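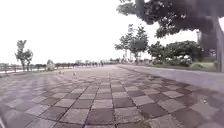
About the Brirkwood School of Education

Brirkwood trains elementary and middle school teachers. The program takes 10 months and admits 32 candidates per intake. Each candidate completes 400 hours of supervised classroom practice, logged by the placement office and signed by a mentor teacher.

Katalin Bozsik directs the program. Shuzhen Peng is in charge of placements and language education courses.

Applications close in June. Transcripts go to the admissions office, Room 31.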